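家庭用・小規模ロボット雑談板 > サービス・レンタル
スレッド:Cemonの「Skastix 遠隔調整プラン」、契約した人います?

hashigo_neji
投稿:18/4/9
表題の件です。Cemonが出しているSkastix遠隔調整プラン、うちの工房で契約しました。知らない人向けに言うと、手持ちの双腕機に向こうの技術者が回線越しに入り、把持の動作を作り込んで納品してくれるというサービスです。カタログの謳い文句は「あなたの机が、明日から工場に」。うちの机は相変わらず机です。

料金は調整枠ひとつにつき3,619円。単体で見れば安い。問題は、ひとつの動作が枠ひとつで終わった試しがないことで、「ブロックをつまんで別のブロックに載せる」という幼稚園の課題に、もう8枠使いました。甥ならおやつ一回で済む仕事です。
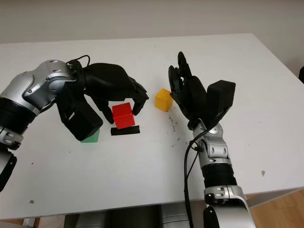
で、肝心の中身ですが、作業レポートはとても丁寧です。関節ごとの補正値、指の閉じ始めの角度、失敗したときの考察まで書いてあります。ときどき考察のほうが動作より出来がいい。担当は毎回同じ人らしく、文体でわかります。「若干の改善余地を認めます」と書いてあったら、それは落としたという意味です。三通目あたりで翻訳できるようになりました。

ほかの契約者の感想を聞きたいです。愚痴でも可。むしろ愚痴で。

mugicha_ac
契約して半年です。うちは片腕だけの構成ですけど、満足してますよ。自分で教示しようとして夏を丸ごと潰したことがあるので。8月の記憶がティーチングペンダントの画面しかない。あれに比べたら金で解決するのは健全です。
積み木に8枠は、失礼ながら課題の出し方が悪いんじゃないですか。依頼書に何て書きました?

hashigo_neji
「積む」です。

mugicha_ac
それだけ?

hashigo_neji
それだけです。伝わると思っていました。

kuromame_servo
横から。依頼書が一語なのは笑うとして、そこを聞き返すのが調整屋の仕事では。Femcombeの似たようなサービスは、最初に質問票が来ます。長いです。机の高さから始まって、照明の向き、対象物の角の丸み、隣の部屋で誰かが掃除機をかけるかどうかまで聞かれる。書き終わる頃には自分で調整できる気がしてきます(できませんでした)。

mugicha_ac
Femcombeは初期費用が重いでしょう。あの質問票に払っているようなものだと思う。Skastixは軽く始められるのが売りなんだから、そこは依頼する側が頭を使うところですよ。

kuromame_servo
「軽く始めて重く続く」を売りと呼ぶなら、そうですね。

tansan_nuki
うちもSkastixです。調整の腕は悪くないと思うけど、枠の数え方に納得がいかない。接続確認だけで枠の頭をかなり食うんですよ。つながった、音声よし、カメラよし、では本日の目標を確認しましょう、で、もう窓の外の日が傾いてる。
あと、動作ライブラリのHuancaが別料金なのは皆さん知ってて契約しました? 私は請求書で知りました。新しい趣味を請求書で知ったのは初めてです。

hashigo_neji
Huancaはうちも入れました。入れないと、作ってもらった動作を別の作業に使い回せないので。約款の真ん中あたりに小さく書いてあります。読みました。請求書が来たあとに。
依頼書のほうは反省して書き直しました。どの色をどこに置きたいのか、どちらの手を使うのか、置いたあと手をどちらへ逃がすのか。返信に初めて「明快です」とあって、少し嬉しかったのが悔しい。
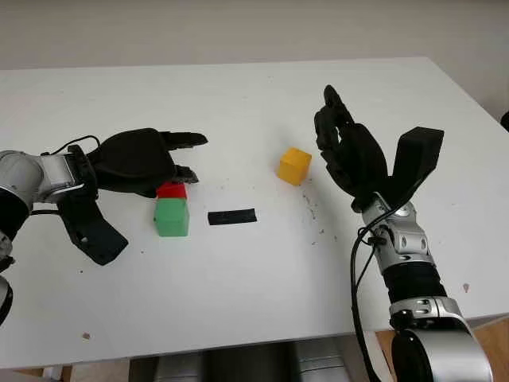
書き直した依頼書で一番揉めたのは、手の逃がし方です。人間なら離して引くだけの話なのに、指先が対象のすぐそばにあるうちは、どの方向に抜いても何かに触りそうで、レポートでも退避経路の項がやたらと長い。依頼書に色を書いたのは正解でした。緑が下、赤が上、黄色は離して右の手の近く、という書き方なら取り違えようがありません。前は「手前の箱」「奥の箱」と書いていて、こちらの手前とカメラの手前が違うことに双方気づかないまま、礼儀正しいメールを何往復もしました。それと左手の親指。下に向けて垂らした姿勢だと、他の指だけで向きを作ることになるので、親指をいつ参加させるかは別の行に書いたほうがいいです。書かないと永遠に見学しています。

mugicha_ac
それ、テンプレにして貼ってほしい。切実に。
右手はどう使ってるんですか?

hashigo_neji
指を上に向けて待たせる設定です。テンプレは整理したら貼ります。現状は怒りながら書いた箇所が残っているので、そこを消してから。

kuromame_servo
怒りながら書いた箇所こそ読みたい。
真面目な話、色で指定するやり方は、対象が全部同じ色だった途端に詰みますよね。うちは灰色の樹脂部品しか扱わないので、「灰色を灰色の上に」になる。俳句としては悪くない。

tansan_nuki
位置で指定するしかないですね。机の左奥の角を原点にして、と最初の行で宣言しておくと話が早いです。うちはそれで接続確認の時間も短くなりました。短くなった分、世間話が増えましたけど。先方の地域の天気に詳しくなりました。

mugicha_ac
世間話も枠に含まれてますよね、それ。

tansan_nuki
含まれてます。今気づきました。

pinset_yokocho
初めて書き込みます。導入を検討している側です。
ここまで読んで、買う気が起きたり失せたりを繰り返しています。うちは小さな模型屋で、部品の仕分けを任せられないかと思っているのですが、皆さんの話だと、仕分けに到達する前に私の文章力が鍛えられそうです。グリッパ型の手先でも頼めるのでしょうか。五本指は予算的に夢の話なので。

kuromame_servo
仕分けだけなら、正直グリッパで十分というか、そのほうが早いと思います。五本指は見栄えがいいのと、人に見せたとき「おお」と言われるのが主な利点です。その「おお」に月々払えるかどうか。

mugicha_ac
それは言いすぎ。形がばらばらのものを持つなら指の多いほうが融通が利きますよ。模型の部品なんて、まさにばらばらの代表でしょう。

kuromame_servo
ばらばらで、しかも小さい。あの太い指でランナーの切れ端をつまめるなら謝ります。

hashigo_neji
グリッパでも受け付けてくれます。料金の枠は同じでした。ただ、手首のカメラの映像を先方に見せる設定は自分でやる必要があって、説明書のその章だけ妙に薄いです。契約前に気になりそうなところを、うちがサポートとやり取りした範囲で書いておきます。

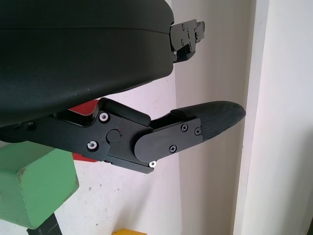

使い切らなかった調整枠は翌月に持ち越せるか。
持ち越しは2枠まで、超えた分は月末に消えます。

念のため、うちは余らせたことがないので、消えるところを見たわけではありません。持ち越しに悩める身分になってみたい。
追加で書くと、Cemonの営業が出してくる資料に「作業時間をほぼ75%短縮」とありますが、何と比べたのかは書いてありませんでした。問い合わせたら「従来比です」と返ってきました。従来とは何か、についてはまだ返事待ちです。

pinset_yokocho
ありがとうございます。従来というのは、たぶん私が手でやっている今のことですね。そこそこ速いつもりなので、少し傷つきました。
まず枠ひとつ分だけ頼んでみて、依頼書の返信がどんな調子か見てから決めようと思います。

tansan_nuki
最初の依頼書は送る前にここに貼るといいですよ。みんな喜んで赤を入れます。他人の依頼書なので。

kuromame_servo
Femcombeの質問票も参考に見ておくといいです。答えなくていいので、項目だけ。自分が何を決めていなかったかがよくわかります。私は照明の向きの欄で半日止まりました。

mugicha_ac
結局Femcombeの宣伝になってるのは気のせいですか。

kuromame_servo
宣伝ならもっと褒めます。あそこの請求書も見せましょうか。

hashigo_neji
テンプレ、怒りを抜いたら半分の長さになりました。今晩、別スレに貼ります。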